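Finishing forum > Tabletops and counters > Water-based poly over ash: gray cast near the middle

moges_bench
Second coat of Zuvell satin on a light tabletop, sanded to 180 before the first coat. Grain looks fine at the ends but the center reads cooler than the rest under the shop lights. Is this a film problem or a color problem? Shop sits at 7 C overnight in September.

dimo44
Film. Water-based finish needs warmth to coalesce. If the shop drops that low before the coat has set, you get haze. Warm the room, wait until Tuesday, scuff with 320 and recoat.

Ching-wen Sin
Disagree. Haze from poor coalescence is milky and shows at every angle. A cool tone that moves when you move the lamp is plain lack of amber. Water-based poly adds almost no color. On pale wood you notice it wherever the light falls off.
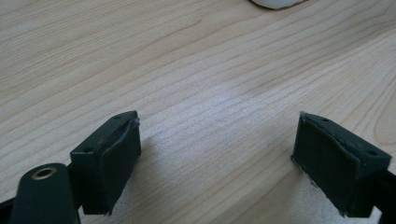
I run one coat of dewaxed shellac under the poly on anything this pale. It warms the wood and stops grain raise. Let it dry for 90 minutes, then scuff lightly.

dimo44
Shellac under a dining surface is asking for heat rings.

Ching-wen Sin
Under three coats of poly I have not had one. What is your film thickness?

dimo44
Never measured it. I go by coats.

wostden_r
Check humidity too. Mine was at 33 percent and the finish skinned over before it leveled. Also, do not sand bare wood to 2000 as someone suggested in the other thread. Adhesion suffers.

moges_bench
Moved the lamp. The gray moves with it. Will try the shellac on an offcut first.

dimo44
Still heat the shop.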